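The Sidell swap shop is back

10/15/25

Hello all! I've had a few emails asking whether the clothes swap is happening again this autumn, and yes, it is, same hall in Pamholm, same wobbly rails. I went through the tally book last night with a pot of tea (and most of a packet of ginger nuts) and we passed on 1553 things between us since the first one. Coats, school jumpers, a christening gown, a pair of waders that went home with Ansel Benavides and came back in June with a hole in the knee.
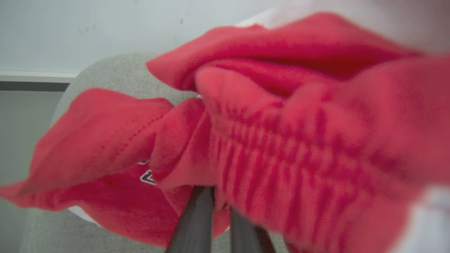 Knitwear is what goes fastest, so if you've got any sitting at the back of a drawer, please dig it out. Wash it first, do up the buttons, and pin the size on a bit of paper if the label's gone. We had 200 hangers at the last one and ran out before lunch, so bring your own if you can spare a few! Children's things are going on the long table by the window this time, and shoes are staying in the porch. I know some of you liked them inside, but the floor took me two evenings to get clean.

Tokens work as before: one in, one out, and 13 is the most anyone can carry over from last time. I did wonder about dropping tokens altogether and just letting people take what they fancy, and I asked for your thoughts in the last newsletter.

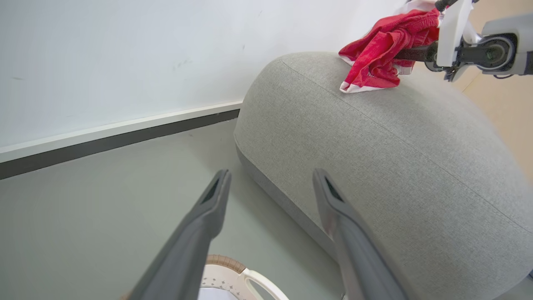 Levente Pap wrote back that he'd keep them, as without tokens the good coats would all be gone in the first ten minutes and people coming off the late bus would get the leftovers. Fair point, so tokens it is. If you've lost yours, drop me a line and I'll look you up in the book.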